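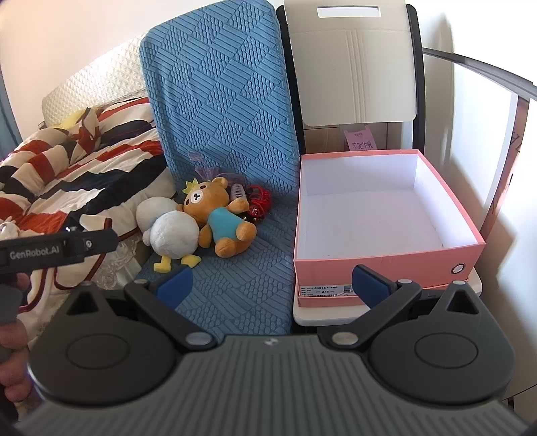

Blaues Kissen mit eingeprägtem Rauten- und Streifenmuster, an eine Rückenlehne gestellt.

Der Platz am Fenster

Wer Lejla Obradović in ihrer Werkstatt besucht, bekommt zuerst einen Kaffee und dann einen Stuhl, und zwar in dieser Reihenfolge, denn über den Stuhl wird ausführlich verhandelt. Der mit den Armlehnen ist schön, aber zu tief. Der niedrige am Fenster hat das bessere Licht, dafür zieht es dort im April noch ein wenig. Ich nehme am Ende den am Fenster und bleibe bis weit in den Nachmittag hinein sitzen.

Seit vielen Jahren polstert sie alte Sitzmöbel auf, und wenn sie davon erzählt, geht es erstaunlich selten um Stoffe. Es geht um Großmütter, um Küchenbänke, um den Sessel, in dem immer nur einer sitzen durfte. »Die Leute bringen mir einen Platz«, sagt sie, »und den wollen sie bitte genauso zurückhaben, nur ohne die Feder im Rücken.« Einmal hat sie einen Lesesessel 40 Kilometer weit zurückgefahren, weil die Besitzerin fand, er sei jetzt zu bequem — die Delle auf der linken Seite fehlte ihr. Also kam die Delle wieder hinein.

Mir ging auf der Heimfahrt unser eigenes Sofa durch den Kopf, ein ausladendes Ungetüm, das meine Eltern gebraucht gekauft hatten und das bei jedem Umzug durch mindestens ein Treppenhaus nicht passte. Darauf wurde Mittagsschlaf gehalten, gestritten, Fieber gemessen und sonntags Kuchen gekrümelt, obwohl das streng verboten war.

Armindo Vieira, der zwei Häuser weiter alte Stühle verkauft, rät seinen Kunden, sich beim Probesitzen ruhig Zeit zu lassen und etwas zu lesen mitzubringen. Nach einer Viertelstunde, meint er, wisse der Rücken Bescheid. 375 Euro wollte er für eine schmale Bank mit hoher Lehne haben, die ich natürlich überhaupt nicht brauche. Ich habe trotzdem den Flur ausgemessen — zwei Zentimeter Luft wären noch.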